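3. Materials and Methods

Baskets were compared as holding containers for shelled beans at two market sites, Meltley and Grajales.

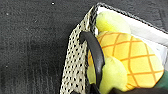
Figure 1. Open-mesh basket on a dark surface, seen from above at an angle.

3.1 Sites and sampling

Sampling began on Monday, March 12, 2018, and ended in July of the same year. Vendors at each site were asked to store beans as they normally would. We took 300 samples at Meltley and 300 at Grajales, for a total of 600. Each sample was one cup of beans drawn from the middle of the container. Samples from Grajales were sealed in jars and driven to the Welham laboratory the same day. Those from Meltley were tested on site with a hand-held moisture meter.

3.2 Storage conditions

Containers were grouped as open-weave, close-weave or solid-walled. Lined baskets were counted as solid-walled whatever their weave. Air temperature and humidity were logged every hour at the height of the stall table. The logger at Grajales failed twice, and readings for those days were left out of the analysis.

3.3 Vendor interviews

Kheri Kioko interviewed 49 vendors on how long they kept unsold beans and when they threw them out. Interviews followed the Irnereo stall survey, with two questions on container cleaning added. Answers given in weeks were converted to days before coding. Vendors who sold only dried beans in factory packs were not interviewed.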